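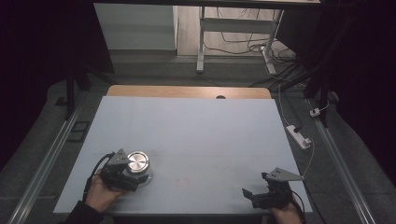 Figure 1. Round metal piece on white foam board

Foam Board Window Inserts in the Clondel Building, Urnmont
Final report, submitted 29 August 2018

Introduction

The bedrooms on the north side of the Clondel building have single-pane windows in steel frames. Students who live there complain of cold in winter, and most of them run a plug-in heater at night. Replacing the windows has been discussed but is not in the housing budget. This project looked at whether a removable foam board insert, put in at night and taken out in the morning, would keep a bedroom warmer and reduce the time the heater was on.

Two bedrooms on the same floor were used. They have the same floor plan, the same window size and the same outside wall. Both were unoccupied in February, when the measurements were made. That month was chosen for the cold weather and for access to the rooms.

Method

The windows are 900 mm wide and a little taller than they are wide. An insert was cut to fit inside the frame of Room A, with strips of soft weatherstripping on all four edges. Room B was left with only its regular blinds, which were kept closed at night in both rooms.

Each room had one 1,000 watt Osasance convection heater, placed on the floor under the desk. Both were set to the same thermostat mark. A plug-in meter recorded the energy used by each heater. A temperature logger was hung in the middle of each room at the height of a seated person's head, and another was taped outside the window of Room B, out of the sun. The loggers ran for 300 hours in total, not counting the first night, which was thrown out because the hallway door to Room A had been left open.

Halfway through, the insert was moved to Room B. This was done to check that any difference came from the insert and not from the room itself. Room B's frame is slightly bent at one corner and the insert had to be trimmed to go in.

Results

On the coldest nights the room with the insert stayed 2 degrees Celsius warmer just before sunrise than the room without it. On milder nights there was hardly any difference in temperature, but the heater in the room with the insert was on for less time. The pattern was the same after the insert was moved, though weaker. We think this is due to the gap left at the trimmed corner.

Water collected on the glass behind the insert on most mornings. It ran down to the sill and had to be wiped up. In the room without the insert there was some fogging on the glass but the sill stayed dry.

Discussion

The insert helped, and the fit around the edges mattered a lot. A Halás thermal curtain was considered for comparison, but it did not arrive in time and was left out of the study. The thermostats on the heaters are not very exact, so two heaters at the same mark may not switch on at the same temperature. We should have swapped the heaters when we moved the insert.

The moisture is the main problem for real use. A resident who leaves the insert in all day could end up with mold on the sill. Housing staff also asked about fire rules for foam in bedrooms. We did not look into this, and it needs an answer before any inserts are handed out.

Further work

The test should be repeated in rooms with people living in them, with a humidity logger behind the insert. A version with a thin wooden frame would be easier to lift in and out, and the edges would last longer.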